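Small shelf, less mess: what I do with my worktable

My worktable collects things. Mugs, rags, mail, a screwdriver I was sure I'd lost in May. I've tried drawers and I've tried baskets, and the one thing that has stuck is a little raised shelf near the back edge — just a board on thin legs.

Cups go on the shelf. I mean it! A cup up high doesn't get caught by your elbow, and you can wipe underneath without picking it up. I keep mine to plastic ones out there after losing a very nice glass to the floor.

Keep one bowl on the table and only one. Mine catches screws, twist ties, pen caps, whatever turns up. When it's full I tip it out and sort it, and if I don't feel like sorting it, well, I can't put anything else down until I do.

Microfiber is great for light dust, but please wash it by itself (mine came out of a load of bath towels wearing a whole sweater of lint). Skip the fabric softener. My friend Shanti Shukla hangs hers over a chair back and they're ready by the next morning, so I've quit using the dryer for them.

For a pale wood top, wring the cloth out until it hardly feels damp, then wipe along the planks. I used to go across them and all I did was push crumbs into the joints. An old toothbrush gets those out. Any ring from a cup, I go after the same day with a tiny bit of dish soap.

One more thing about the shelf: get the height right before you buy. You want room for your hand plus a folded cloth underneath, or you'll never clean there. I measured with a paperback standing on end. 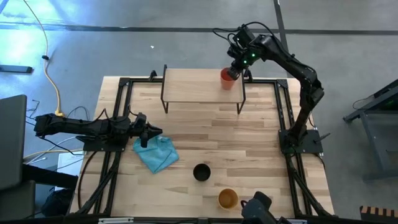 And leave the cloth out on the table where you can grab it. I used to fold mine away in a drawer, very tidy, and then I'd wipe up spills with my sleeve.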